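Plullov Community Forum > Manipulation > Faults and Safety
Thread: Gripper jams on tissue refill, force limit not tripping

hexbolt_9
Posted June 9, 2024

Firmware is current, arm is the Plullov bench model with the two-finger Suneo gripper. The task is refilling a tissue box: pick up the stack, bring it to the box, put it in. The policy was trained on demonstrations done by hand.

On run 132 the gripper closed on the stack, moved to the box and pressed the fingers against the rim of the lid. The force limit is set to 30 N. It should have stopped. The arm kept pushing until the box slid into the wall and the wrist joint faulted on overcurrent. The log shows the wrist sensor reading 9 N throughout. No damage except a cracked fingertip pad.

For reference, the task as demonstrated:
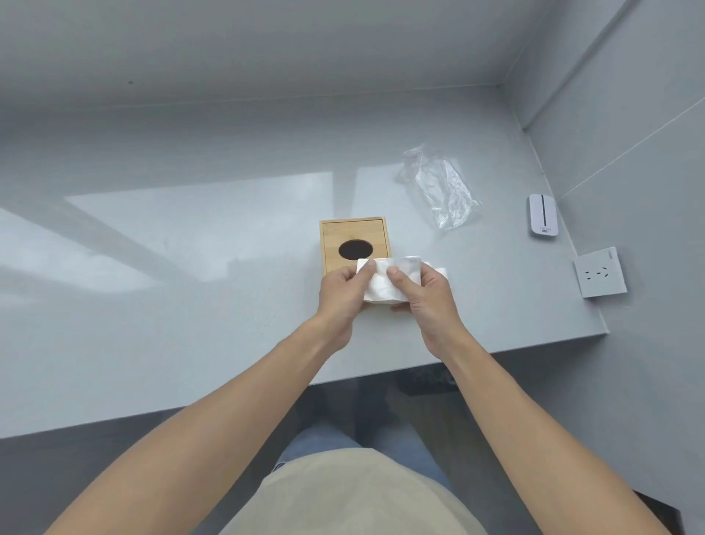 Hand demonstration, tissue stack and bamboo box.

What I need to know is why the limit did not trip. The poor placement is a separate problem.

tarn_loop

Did you re-zero the sensor after fitting the gripper? A flat reading during contact is a stuck value, in my experience. Check whether the timestamps on the force channel are still advancing.

hexbolt_9

Re-zeroed at the start of the session. I have just looked at the timestamps. They advance, the value does not. It freezes shortly before contact.

Kilnwright

Then your driver is republishing the last good sample with a new stamp. The Kovalchuk bridge does this when it loses packets. We found it in March and reported it. The workaround is to set the hold time to zero, so a dropped packet raises a fault and the arm stops.

I would also question the task. Look at how the stack is held in your picture. Thumbs on top, one hand at each end, sheets fanning out at the edges. Two hands can support that stack. One parallel gripper will squash one part of it and let the rest hang. It was always going to catch on the lid.

tarn_loop

Disagree with the second part. One gripper can do it if the stack is folded smaller first. The policy is copying the approach and ignoring the shape of what it is holding. More demonstrations with the stack already folded would fix most of it.

Kilnwright

More demonstrations of what, though? The hands in that picture can feel the paper give. The gripper has a wrist sensor that was not even reporting. You could record 3,000 of them and it would still push on the rim.

pelham_drive

Moving back to the safety side, as the placement argument could run for pages.

A force limit that depends on one sensor over one network link is not a safety function. Treat it as a process limit. The joint torque limits in the controller should be set low enough to stop the arm by themselves. For soft goods there is no reason to leave them at the factory values. hexbolt_9, what are yours?

hexbolt_9

Factory values. I take the point.

pelham_drive

Lower them before the next run, and clear the bench. There is a plastic bag lying near the box in your photo, and a white device of some kind further along by the socket. If the box can be shoved, it can be shoved into those.

hexbolt_9

Bench will be cleared. Hold time is now zero and joint limits are down. I repeated the approach with no tissues and pulled the sensor cable by hand during the move. The arm stopped with a communication fault.

Kilnwright

Pull it during contact as well. Ours stopped correctly in free air and then crept under load, until we changed the brake setting.

hexbolt_9

Will do, using a foam block in place of the box. Is the brake setting in the Pallbridge menu or in the controller?

Kilnwright

Controller, under stop behaviour. Pallbridge shows it but does not write it - you need to save from the controller page and restart.

tarn_loop

Could you post the force log as well when you have it? I would like to see how long the freeze lasts before contact.

hexbolt_9

Yes, I will attach both logs once the foam block test is finished.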